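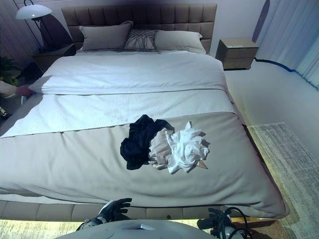
Dans quel sens pose-t-on le jeté Plitis sur un lit double ?
Le grand côté se place en travers du lit, parallèlement à la tête de lit. Les 257 cm couvrent la largeur du matelas et retombent de chaque côté, les 163 cm se répartissent entre le dessus du lit et la retombée au pied.

Jeté de lit Plitis, gris-beige
Marque : Hokholm
Vendu et expédié par Osgate

Le Plitis est un jeté de pied de lit, tissé en coton et polyester recyclé, assez lourd pour rester en place quand on s'assoit au bord du matelas. Il se pose par-dessus une couette ou un couvre-lit et protège le bas du lit dans la journée : vêtements sortis de l'armoire, linge à plier, sac de voyage. Le soir, on le retire ou on le replie vers le pied.

La couleur gris-beige a été choisie pour aller avec les lits capitonnés taupe et les sommiers en bois clair, qui sont les deux modèles que nos clients possèdent le plus souvent. Elle est plus chaude à la lumière d'une lampe de chevet et tire davantage vers le gris en plein jour. Si l'accord avec une tête de lit est important pour vous, demandez un échantillon avant de commander.

Caractéristiques
Dimensions : 257 x 163 cm
Grammage : 600 g/m²
Composition : 70 % coton, 30 % polyester recyclé
Finition : ourlet simple cousu sur les quatre côtés
Face et envers : identiques
Coloris : gris-beige
Poids du colis : 3000 g, emballage compris
Référence : PL-257-GB

Ce qui est livré
Un jeté Plitis, plié, dans une housse en coton à cordon. La housse peut servir au rangement. La couette, le couvre-lit, les oreillers et les coussins ne sont pas compris. Le linge de la gamme Khúc, du même fabricant, est vendu séparément.

Avec quel linge de lit l'associer
Sur un lit blanc, le jeté marque nettement le tiers inférieur. Un couvre-lit matelassé blanc entre la couette et le jeté donne une bande de relief intermédiaire, utile si la couette est courte. Deux oreillers unis dans un gris-beige clair reprennent la teinte du jeté, et un seul coussin plus foncé au milieu suffit.

Sur une couette déjà gris-beige, la différence de ton est faible. Certains préfèrent alors se passer de jeté et garder la couette seule. D'autres le plient en deux dans la longueur et le posent en bande étroite au pied, ce qui convient mieux aux petites chambres.

Les garnitures foncées ne posent pas de problème. En revanche, un coussin à grosses mailles ou à cordons peut accrocher le tissage si on le fait glisser dessus. Soulevez-le pour le déplacer.

Pose
Faites d'abord le lit complètement, couette tirée. Posez le jeté plié en deux au milieu du matelas, ouvrez-le vers la gauche puis vers la droite, et réglez la retombée au pied en dernier. L'ourlet doit rester libre. Si vous le coincez sous le matelas, le tissu se tend et des plis apparaissent aux angles.

Il n'est pas nécessaire de repasser. Les plis d'emballage partent en deux ou trois jours, ou plus vite avec un défroisseur vapeur tenu à distance.

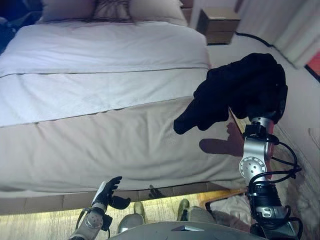 Peut-on poser des vêtements noirs ou foncés neufs sur le jeté ?
Mieux vaut les laver une première fois avant. Un jean brut ou un coton noir jamais lavé peut dégorger au frottement, surtout s'il est humide, et la trace se voit sur un textile clair. Les vêtements foncés déjà lavés plusieurs fois ne laissent en général que des peluches.

Entretien
Lavage en machine à 30 °C, cycle délicat, avec une lessive liquide sans agent blanchissant. Prévoyez un tambour de 8 kg au minimum et lavez le jeté seul. Essorage à 800 tours. Séchage à plat ou sur deux fils écartés, pour que le poids de l'eau ne déforme pas l'ourlet. Pas de sèche-linge. Nettoyage à sec possible.

Peluches et poils : brosse à vêtements ou rouleau adhésif, dans le sens de la longueur.
Tache fraîche : tamponner avec un chiffon blanc et de l'eau froide, sans frotter.
Fil tiré : ne pas couper. Repasser le fil sur l'autre face avec une aiguille à laine.

Le retrait au premier lavage est de 2 % au plus dans les deux sens. Les dimensions indiquées plus haut sont celles du produit neuf.

Quelle taille pour quel lit
Lit de 140 cm : le jeté retombe de 58 cm de chaque côté. Sur un lit bas, vérifiez qu'il ne traîne pas au sol.
Lit de 160 cm : 48 cm de chaque côté.
Lit de 180 cm : 38 cm de chaque côté.
Ces valeurs sont données pour un lit mesuré à plat, sans couette. Une couette épaisse en absorbe quelques centimètres.
Pour un lit simple, le Plitis est trop grand. On peut l'utiliser plié ou comme dessus de canapé.

Avis de clients

Liên Mai, lit de 160
Bonne tenue, il ne glisse pas. Je plie tout mon linge dessus et je le secoue ensuite par la fenêtre. La couleur est un peu plus beige que sur mon écran.

Venkatesh Nair, lit de 180
Conforme. Lourd à étendre une fois mouillé, il faut un étendoir solide. Les plis du carton étaient encore visibles au bout de deux jours, plus rien après.

Diệp Đào, lit de 140
Très beau tissu mais les retombées sont longues pour mon sommier. Je l'utilise plié en deux. Une version moins large serait bienvenue.

Woo-jin Seol, lit de 160
Lavé quatre fois, pas de boulochage pour l'instant. J'aurais aimé que la housse ait une fermeture éclair à la place du cordon.

Réponse d'Osgate à Diệp Đào : une version pour lits de 140 est à l'étude chez Hokholm. Nous l'ajouterons à cette page si elle est mise en production.

Livraison et retours
Expédition sous trois jours ouvrés pour les articles en stock. Retour accepté pendant 30 jours si le jeté n'a pas été lavé et s'il est rendu dans sa housse. Les frais de retour sont à la charge du client, sauf défaut de tissage ou de couture. Pour signaler un défaut, joignez une photo de l'ourlet et de l'étiquette, qui porte le numéro de lot.

Échantillon de tissu : 10 x 10 cm, gratuit, un par foyer. À demander à Định Huỳnh, service textile, par le formulaire de contact.

Fiche mise à jour en février 2024. Prochain réassort du coloris gris-beige : mars.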